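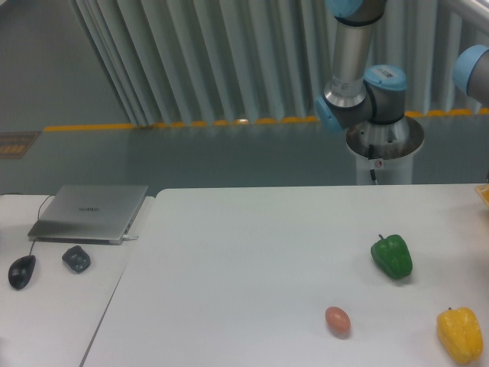

Miltstead Food Handling Study
Progress report, second period, to the Stirker Fund

1. Status

Work on the produce and egg sets is on schedule. The packaging set has slipped by one month and is covered in section 4. Spending is within the approved budget, and no change to the grant terms is requested.

2. Items

The test list now has 86 entries. Fresh items make up the first group: green and yellow bell peppers, brown eggs, onions, lemons and small potatoes. Peppers and eggs were put first in the order of work. A bell pepper has a lobed, glossy surface and a stem that changes how it lies on a flat table. An egg has a smooth shell and a low breaking load, and it rolls if the table is out of level.

Each item is weighed on arrival and again before use. Peppers are kept for up to four days at room temperature. Eggs are kept in the refrigerator and brought out 30 minutes before a session. Items with splits, soft spots or hairline cracks are taken off the list and replaced from the same supplier, Nilby Produce.

3. Room and tables

The two white tables stand side by side, the narrow one to the left of the large one. The matte tops were kept after the trial with a coated surface, which gave strong reflections next to the glossy peppers. Both tops were leveled in March. The thin seam between them remains, and eggs are placed on the large table only, clear of the joint.

Overhead lighting was changed to even, diffuse panels. Light level at the table surface was set to 1000 lux and is checked every Wednesday.

4. Packaging set

Cartons and trays ordered from Aebischer came in the wrong size and were returned. The replacement order has been confirmed. Until it is here, loose items are being run ahead of plan so that table time is not lost.

5. Results to date

Roughly 2000 placements have been logged. Egg records are complete for the single-item layouts. Mixed layouts, with eggs and peppers on the same table, are under way. Weight loss in the green peppers was higher than planned for, and the storage limit may be cut to three days.

6. Next period

Finish the mixed layouts.
Start the packaging set when the cartons arrive.
Add the citrus items.
Send the revised storage limits to the fund with the next report.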